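Cestamora Stakes

By Barnabás Fodor
Updated in June

The Cestamora Stakes is a flat horse race for mares aged four years and older. It is run on the turf course at Bretden every summer, over a distance of 1,780 meters. The race takes its name from the Cestamora stud farm, which gave the first trophy and still breeds horses in the hills north of the town.

The distance is unusual. When the race was founded, the start could not be placed further back, as a public road crossed the land behind it. The road was later moved, but the club decided to keep the old starting point, and the course record would otherwise have lost its meaning. 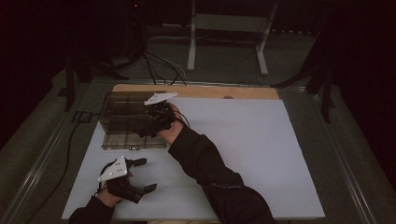
Conditions

The race is limited to 17 starters. If more mares are entered, those with the lowest ratings are removed first. All runners carry the same weight, except that a mare who has won the race before must carry a small penalty. Geldings and male horses are not allowed, and this rule has not changed from the beginning.

Starting positions are drawn on the morning before the race. A low number is usually considered an advantage, because the first bend comes early and it turns to the left. In wet years the opposite is often true. The ground near the inside rail drains slowly, and experienced jockeys prefer to stay wide until the long back straight.

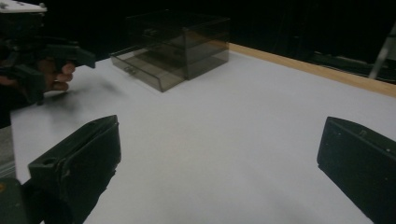
There the field normally becomes spread out, and the pace is set by one or two mares who like to lead. The final straight rises gently for the last 200 meters, so that many races are decided late. Front runners have a modest record at Bretden for this reason.

Notable winners

The best known winner is Moroz, a gray mare trained by Sigrun Fagerlund. She won the race at the age of seven, after two seasons in which an injury kept her from racing. Her rider was Iresha Matubbar, who had been a substitute until the same morning. Moroz was retired to the Cestamora farm, and two of her daughters have later started in the race without success.

Ledico, another popular mare, finished second three years in a row. A handicap for younger horses on the same racing day now carries her name.

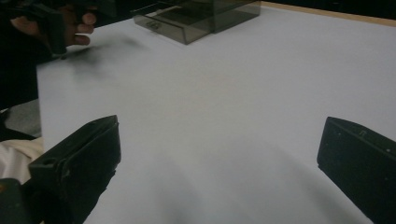 White tabletop with a light wooden edge.

The trophy

The winner's trophy is a silver bowl, which remains the property of the club. The owner receives a smaller copy to keep, and the groom of the winning mare is given a blanket in the club colors.

Comments

Ingvild Tangen: I was there when Moroz won, and I remember that she was nearly last at the bend. Maybe it can be added to the article?

Vilgot Skjelbred: Is the penalty for former winners still in use? I thought they removed it when the prize money was raised.

Barnabás Fodor: It is still in use, Vilgot. Ingvild, thank you, I will look for a race report.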